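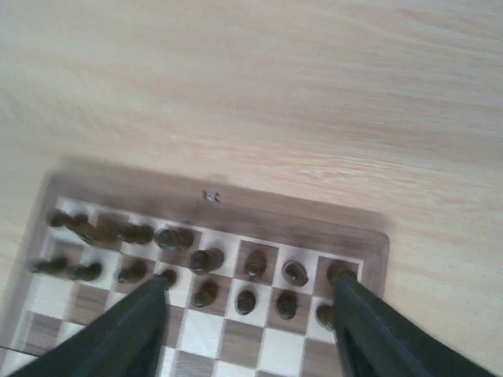
Players in the Grirnomstead district have been asking for a regular place to play for years, one member told the club's last open evening, and most of them would sooner travel an hour for a quiet game than play another one on a phone. The member had learned from a grandparent, stopped at 15, and only came back to chess last winter.

Grirnomstead Chess Club, 9/25/19

**FOR IMMEDIATE RELEASE**

# Grirnomstead to host new community chess season

Grirnomstead Chess Club will open a new community season in the Drellska Room at the town library, with free weekly play, beginner lessons and a seven-round club tournament. The season is supported by Rendum, the local hardware and timber supplier, which has agreed to cover room hire and the cost of new clocks.

The club has 52 paid members, up from last year, and membership is open to anyone aged eight or older. No rating or previous tournament experience is needed. Children under 12 must have an adult in the building.

## What is on offer

Club nights run from 6:30 pm until the library closes at 9:30 pm. The first hour is set aside for lessons and casual games. Tournament games start at 7:45 pm, and players who are not in the tournament are welcome to keep playing in the side room – the main room needs to stay quiet once the clocks are running.

Lessons will be given in two groups. The first is for people who have never played, or who know how the pieces move and not much else. It covers castling, en passant, the basic checkmates and how to write down a game. The second is for players who want to improve, and will spend most of the season on rook endings and pawn structure. Members asked for endings in the survey sent out over the winter, and openings came a distant second.

The tournament will be played as a seven-round Swiss, one round a week, with 50 minutes per player and a 10-second increment. Half-point byes are available in any two of the first five rounds, provided they are requested before the pairings go up. The winner takes the Stergiou Cup, which has been played for in Grirnomstead since the club's early days and was last contested over five rounds. The two extra rounds were added after three players finished level on points last season and the cup was settled on tie-break.

## Equipment

Sets and clocks are supplied. Players may bring their own set for casual games if they like, and many do.

Folding wooden boards are popular for home play and travel, and they are fine on club nights for friendly games. Tournament games will use the club's roll-up vinyl boards and weighted plastic pieces, so that every table has the same size of square and the same style of piece. 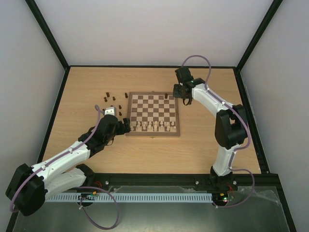 Members who want to donate a set they no longer use can leave it at the library's front desk. Complete sets will go to the lending shelf, where borrowers can take one home for three weeks on an ordinary library card. Sets with missing pieces are also useful, as the club can often make up one full set from two partial ones. Please tape the box shut and write on the lid which pieces are missing.

The lending shelf was tried for the first time last season and recorded 103 loans, mostly to families. The library has agreed to keep it going and to move it closer to the children's section, beside the jigsaws. A small shelf of chess books will sit next to it. The books are for borrowing on the same terms.

## Cost

Casual play and lessons are free. Tournament entry is $20 for adults and $10 for players under 18, and all entry money goes back out in prizes and engraving. Annual club membership stays at $35, or $15 for students and pensioners. Tournament players must be club members by the start of round two.

## Getting there

The Drellska Room is on the ground floor of Grirnomstead Library and has step-free access from the rear car park. The front doors are locked at 6 pm, so please use the side entrance and ring the bell if it is closed. The number 7 bus stops outside the post office, a short walk away. The last bus back to the centre leaves before the tournament finishes on most nights, and players who depend on it should mention this when they enter – early starts can usually be arranged if the opponent agrees.

Tea and coffee are available for a gold coin. Food is not allowed in the main room, but there are tables in the foyer.

## How to enter

Entry forms are available at the library and at the Rendum trade counter. Completed forms can be handed in at either place or on any club night before round one. Late entries will be accepted for round two with a half-point bye for the missed round. Anyone coming for lessons or casual play can simply turn up.

## About Grirnomstead Chess Club

Grirnomstead Chess Club is a not-for-profit club offering social and competitive chess in the district. It runs weekly club nights, an annual tournament for the Stergiou Cup and occasional school visits. Schools interested in a visit should leave their details at the library desk, marked for the attention of the chess club.

**Media enquiries:** Club Secretary, Grirnomstead Chess Club, care of Grirnomstead Library. Media are welcome at the first club night, but are asked to finish any photography in the main room before 7:45 pm.

– ENDS –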